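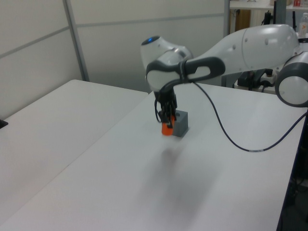

Gallery / Table Pieces / Orange and Grey

Oseck table pieces, entry 698
Last edited: May

The Oseck set is a group of small solid pieces used on a flat white table for placing, stacking and side-by-side work. This page covers the orange and grey part of the set. The blue and green pieces are on their own page, and the trays are listed under Storage. Captions are kept short. Notes on finish, surface and handling follow the caption and apply to all orange and grey entries unless marked otherwise.

698. Orange piece and grey cube on the white table. The orange piece is between the gripper fingers, close against the left side of the cube, with its lower part below the fingertips.
Finish on the cube: matte. The top face reads lighter than the front faces.

Notes on color

The set has one grey, called Grovel grey on the tray labels. It is a plain mid grey with no visible blue or brown in it under the shop lights. It was picked to hold its edges on a white surface without looking black in the corners. A darker grey was tried first and dropped. In pictures the side faces of the darker pieces ran together, and it was hard to tell where one face ended and the next began.

The orange is called Wongsuwan orange, after the paint chart it was matched to. It is the brightest color in the set and the easiest to find on the table from across the room. It is also the color that shifts most between pictures. Under warm bulbs it moves toward red, and near a window it moves toward yellow. Entries on this page have not been corrected to match one another. For an exact match, use the chip taped inside the lid of the color box and ignore the screen.

The same orange is used on more than one shape. Do not sort by color alone when putting the pieces away. The shape is printed on the tray label and the color is shown by a dot next to it.

Notes on the cube

Cubes are the reference shape for the set. They sit on any face, so there is no base side and no mark for one. When a layout sheet says "cube, square to table," one pair of faces runs parallel to the long edge of the table. When it says "cube, turned," an edge faces the front. Turned cubes show two front faces and are preferred for pictures, as the difference in tone between the faces makes the shape clear without extra lighting.

The matte finish has two effects on the table. It does not throw a highlight, and it picks up marks. Fingerprints show as slightly darker patches, mostly on the top face. Wipe with a barely damp cloth and leave the piece out for 13 minutes before it goes back in the tray. Do not use glass cleaner. Two older cubes were cleaned that way and now have a shiny patch each; they are kept for layout practice and are not photographed.

Chipped corners are noted on the tray card. A chip on a bottom corner is acceptable. A chip on a top corner takes the piece out of the gallery group.

Notes on side-by-side placement

Side-by-side is the standard arrangement for two pieces of different color. The fixed piece goes down first and is not moved again. The second piece is brought in from the side and lowered next to it. The layout sheet gives the gap as one of the following:

Touching – the faces meet along their full height.
Close – a thin line of table shows between the pieces from above.
Open – a third piece of the same size would fit in between.

Close is the hardest of these to record. From a low viewpoint a close pair looks the same as a touching pair, and the line of table is only visible from overhead. If the gap matters, write it on the sheet at the time. It cannot be read back reliably from a side picture.

Where the second piece is to end up on top of the first, the sheet says "stack" and gives the order from the bottom up. Grey is normally the lower piece. The orange pieces are the ones most often swapped in and out, and with grey at the bottom the swap leaves the base where it was.

Notes on the table

All orange and grey entries use the white Sisteck table. It is large enough that a layout in the middle is well clear of the edges. The top is wiped down before each session, usually on Thursday, and again if there is grit. Grit under a cube tilts it by a small amount that is not obvious until a second piece is stacked on it.

White was kept for the following reasons. Grey and orange both separate from it. Shadows fall soft and pale, so the lower edge of a piece stays readable. Scratches are hard to see, although this also means they are easy to miss; run a hand over the center of the table before setting up anything tall.

Tape marks are not left on the surface between sessions. Positions are measured from the left front corner and written on the layout sheet in millimeters. A typical line reads "grey cube, 235 in from front edge, turned." The distance is taken to the nearest point of the piece, which for a turned cube is an edge. Older sheets measured to the center. They have a C in the top corner and should not be mixed with the current ones.

Notes on light

Overhead light only. No lamp is placed on the table itself. With light from above, the top face of a grey cube comes out lighter than the sides, and this is the quickest check that the setup is right. If the top and sides look the same, a blind is open or a side lamp has been left on.

Do not raise the exposure to brighten the grey. The table top goes flat white before the cube improves, and the soft edge of the shadow is lost with it.

Storage

Orange and grey pieces share tray 21. Grey goes on the left, orange on the right, with the felt divider between them. Pieces are stored one layer deep. Stacked storage rubbed the finish off the top edges of an earlier grey group, and those pieces have been withdrawn.

The tray slides under the table on the Sisteck rails. Push it fully home; if it stops short, a piece is standing on end near the back. The lid is optional during the week and required when the room is being swept.

Replacement pieces

New pieces are checked against the chip for color and against an existing piece for size. Set the two next to each other on the table and lay a straight edge over the tops. If light shows under the straight edge, the new piece goes back. Small color differences are accepted in orange. They are not accepted in grey, where two tones next to each other look like a lighting fault.

Page notes

Entry numbers are permanent and follow the order of filing, not the order of the trays. A withdrawn entry leaves its number unused. Captions name pieces by color, and by shape where the shape is clear in the picture – "piece" is used where it is not.

Back to Table Pieces
Blue and Green
Storage and Trays
Layout Sheets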